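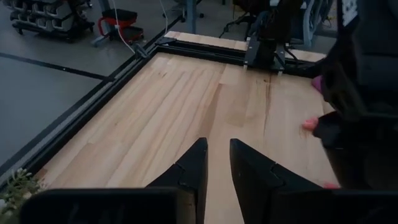 The Table at Harklow

Chantelle Nkuna paid 400 for the butcher block and spent October telling people it was an heirloom.

"Whose?" asked Sibusiso.

"Somebody's, eventually."

He ran a thumb along the pale strips and stopped at a dark streak. She had rehearsed for this. The streak, she said, was character.

"And the plant?"

"The plant is staff."

He considered the little green sprigs in the corner — they did look underpaid — and offered her 59 for the lot, delivery included. Chantelle put the kettle on. It was going to be a long Monday.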